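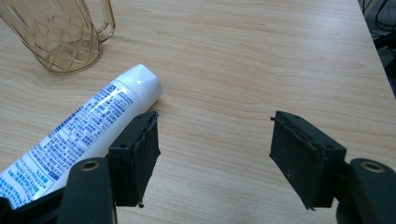
Hand-held gripper at the table, fingers open, tube and amber pitcher to the left.

Gralport bench group
Minutes, September meeting, start 9:30

1. Last minutes
Accepted with one fix: the part order went to Drisard, not Merkatov.

2. Finger pads
Most of the hour went here, and it was a great discussion! The pads on the hand-held gripper are frayed and peeling at the edges, with a scrap hanging off the left one. The log shows the first slip at grasp 747 of the Feyisa set. After that the slips come in bunches, nearly all of them on smooth items such as the tube. The pitcher handle gave far less trouble, and we'd love to know why.

The worry is loose bits of pad ending up on the table or in the finger joints. One grasp was stopped by hand when a strip folded under the fingertip. No injury, no damage to the tool, and a really quick catch by the person holding it.

Agreed: no more grasps on these pads. Both sides get changed together, even if only one looks bad. New rule for everyone: look at the pads every 20 grasps and write down what you see, good or bad.

3. What to do with the data
The set stands at 2,198 grasps. Everything from 747 on gets a flag and stays in. Several people were excited about keeping the slips, as we have so few real failures to learn from. Merkatov will be told about the flag before the next upload.

4. Pad life
Drisard suggests a change every 1,000 grasps. Our pads didn't make it that far, so we'll try 500 and compare. A molded pad with no wrapped layers was proposed and got a very warm welcome. Two test shapes to be printed.

5. Cables
Cables on the floor beside the table to be tied up before the next session.

Closed 10:40. Old pads to be bagged, labeled and brought to the next meeting.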